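Two Arms, One Shed, No Deadline

The shed behind Tomás Pinheiro's rental smells like solder and old lawnmower. Bench on the left, bikes on the right, two arms clamped to a cart in between. He's been at it since May. He talks fast and doesn't finish his coffee.

The project is called Clindari. A yard robot, eventually. Pick up fallen fruit, pull a weed, hold the hose. So far: 2455 dollars, mostly motors, plus 320 for a gearbox that arrived cracked. "Don't print that one," he says. Sorry, Tomás.

Most evenings the real arms stay switched off. The work happens on a laptop, in a simulated back yard with a lawn, a slat fence and a tree. Yiğit Tuncer, who shares the shed and the rent on it, built the yard over a couple of weekends and is still fussing with the leaves.
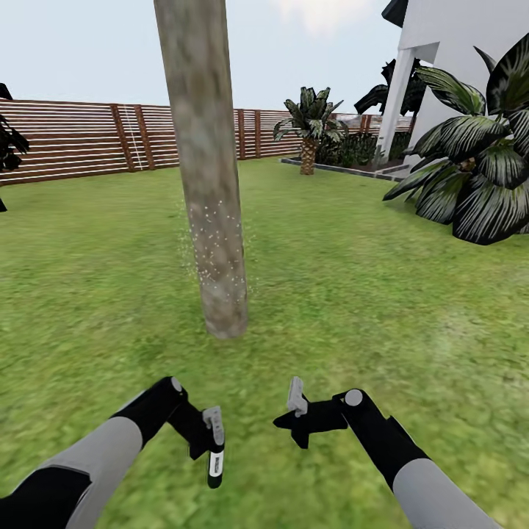 Reaching is the easy part, Tuncer says. Grass is the hard part. The sim treats it as flat green floor and a real lawn is lumps, so anything tuned on the laptop comes in too low outside. First outdoor try, the left hand went straight into the dirt. Bent a finger. They printed a new one that night, then another becuase the first warped.

Next is a wheeled base. Pinheiro wants to build it, Tuncer wants to buy one used and has found a guy asking 400. They were still argueing about it when I left, a little after nine, with the printer going.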